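Laundry Table: a small set of cloth pictures and notes

README, last touched in May

Hi, and thanks for downloading! I'm Solveig Fjeld, and I put this set together with Nahom Jemal and Marina Kontogiannis while we were working on the Stever folding notes. It's a collection of short clips and stills of everyday fabric on a table: towels, napkins, T-shirts, dust cloths, the odd pillowcase. If you've ever tried to write down how a soft thing gets picked up and put somewhere else, you know it's harder than it sounds, and that's pretty much why we started.

What's in the folder

There are 300 clips and 3,501 stills. Of those stills, 1,069 have hand-written notes, which live in notes.csv next to the pictures. The rest have only a cloth name and a clip number. Nahom keeps saying we'll get to them (I believe him, mostly).

The folders go by cloth and then by clip, so everything with the same piece of fabric stays together. I went back and forth on sorting by color and gave up, because Marina and I can't agree on where green stops and yellow starts. You'll see "lime", "chartreuse" and "yellow-green" in the notes and they all mean the same family. Please don't read anything into which word got used – it depends on who was typing.

What the notes say

Each note is a line or two in plain words. We write down how the cloth is lying (flat, folded, crumpled, bunched, hanging), whether any part of it stands up off the table, and where the held part is if something has hold of it. We don't guess at fabric type. I wanted to at first, and then I got cotton and a poly blend wrong in my own kitchen, so that column is gone.

"Peak" is a word we use a lot. It means a part of the cloth that stands up higher than the rest, like a little tent. A peak can be wide and lazy or narrow and tall, and we don't measure it.
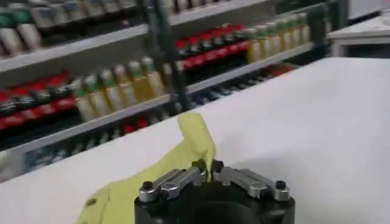

Yellow-green cloth on the white table, crumpled, with one tall peak. Noted as "peak, rest draped".

For a cloth like this one the note covers both parts, the raised bit and the part that spreads out over the table. Early on we only wrote down the peak, and when Donal Hegarty tried to use the notes he couldn't tell a nearly flat cloth with a pinch in it from one that was a heap all over. Fair point! We went back through 88 notes and fixed them.

Seams and marks go in only when they're easy to see. If it could be a seam or could be a smudge, the note says "dark mark" and leaves it there. I know that's a bit vague, but I'd take vague over wrong.

"Bundle" is our other favorite word. A bundle is cloth that's gathered up and held, with no flat part worth mentioning. Some come out round, some long, and plenty are just lumpy. We do write down the general shape when there is one, and "roughly triangular" is perfectly fine as a note. You don't need to be a geometry teacher for this.

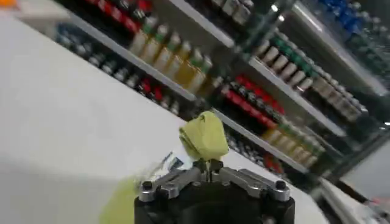 Pale yellow-green cloth held as a lumpy bundle, soft creases along the top. Noted as "bundle, roughly triangular".

Blur

There's some, and we left it in. Cloth gets moved, and a still pulled from a clip will sometimes have a smear of color down in a corner. When a blurry patch matches the color of the main cloth we write "blur, same color" and don't claim it's the same piece. Gwendolyn Haverford asked for a sharp-only list, so there's a file called sharp.txt with the still numbers I'd trust for fine creases. It's my own pick and I was picky.

Things I'd do differently

More patterned fabric, for sure. We leaned hard on solid colors, and a striped dish towel shows its folds so much better. I'd also like more big pieces; nearly everything here fits on a tabletop with room to spare, so if you're interested in sheets or tablecloths you'll be disappointed. And I'd settle on the words before starting. The first batch uses "wad" where the later ones say "bundle", and I've caught most of them, though I'm sure a few are still hiding in there.

Using it

Go ahead and use the pictures and notes for your own projects, class handouts included. A mention of the Laundry Table set is plenty. If you fix a note, send me the line from notes.csv with your wording next to it and I'll fold it in (sorry) with the next batch. Marina looks after the file names, so anything misnumbered goes to her, and please put the clip number in the subject line.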